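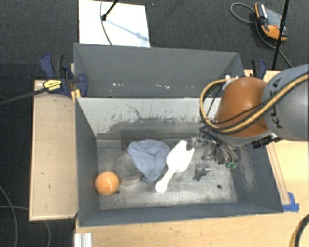

Muvcombe Neighbours Help Board
Home and household
Posted by Tươi Nông, Monday, 7.40 pm

How do I get four people's belongings out of one shared loft without a war?

We rent the top half of a house in Muvcombe and share the loft with the couple downstairs. Between us we have been putting things up there for years, on the understanding that each household had "its side". The sides have since met in the middle. There are suitcases on top of other suitcases, a tent that all of us deny buying, and boxes marked MISC in handwriting that could belong to any of us.

The landlord is having the insulation done in September and wants the lot cleared. I suggested everyone simply take down what was theirs. This produced a very pleasant conversation in which it emerged that hardly anything was anyone's. My flatmate now says we should hire a unit at Zirnville and move everything into it, which sounds to me like paying rent on a tent.

Has anyone done this with people they still have to meet on the stairs? I would also like to know what to do about the things left over at the end. The downstairs couple are nice and I would like them to remain so.

Stavros Nikolovski
Tuesdays and weekends mostly

We did ours two years ago with three households and one ladder, and everybody is still speaking, although one of them mostly to the cat.

Don't ask people what is theirs. They don't know. Bring everything down first and put it in the biggest room you've got, in a heap if need be, and then have everyone in at once with a cup of tea. People who would never have claimed a box in a dark loft will claim it quickly enough when somebody else picks it up.

Then go round in turns. Each household takes one thing it is certain about, carries it out of the room, and the next one goes. It is slow for the first half hour and then speeds up a great deal, mainly out of boredom. If two of you want the same item, put it by the window and carry on. By the end we had a bread maker and a box of records by the window, and both parties had gone off the bread maker.

Leftovers go in a corner with a date on them. We gave it a fortnight. After that, anything still there went to the charity shop if it worked and the tip if it didn't, and we'd all signed a bit of paper saying so. It felt daft signing it. I have been glad of it twice.

As for storage, I'd skip it. My brother-in-law put a sofa in a unit "for the summer" and by the time he fetched it out he had paid for it again and no longer owned a room it would fit in.

One practical point: check the hatch before you start. Something in our loft had plainly gone up before the hatch was made smaller, and we had to take it to bits up there with a head torch.

Châu Mạch
New member

just get a skip

Mesfin Kassa
Has posted more than 40 times

I would not get a skip for a loft you share. The moment it arrives, someone will find that a thing in it was their grandmother's.

Stavros has most of it. I'd add that you should open the MISC boxes in front of everybody, including the ones you are sure about. I was sure about mine. It was full of next door's tax papers and a fondue set.

Write to the landlord as well and ask which day the insulation people are coming, and whether all of it has to be out or only the part over the joists. Ours said "cleared" and meant "pushed to one end". We learned this from the fitter, standing in a hallway we could no longer walk down.

If you must use storage, take the smallest unit they have, split the bill down the middle and put the end date in writing. Both names on it. A unit in one person's name becomes that person's problem by about Christmas.

The tent is yours, by the way. The one who mentions the tent always gets the tent.

Comments

Tài Thân: Did the fondue set go back to next door?

Mesfin Kassa: They said it wasn't theirs.

Tươi Nông: Thank you all. Heap is booked for Saturday morning, downstairs have offered their front room and a cake. I have looked inside the tent bag and it has my name sewn in it.

Stavros Nikolovski: Measure the hatch.

Related on this board
Who pays for a shared gutter?
Getting a wardrobe round a bend in the stairs
Charity shops in Muvcombe that will collect
Neighbour's ladder, been here since spring
Is it rude to label your half of the shed?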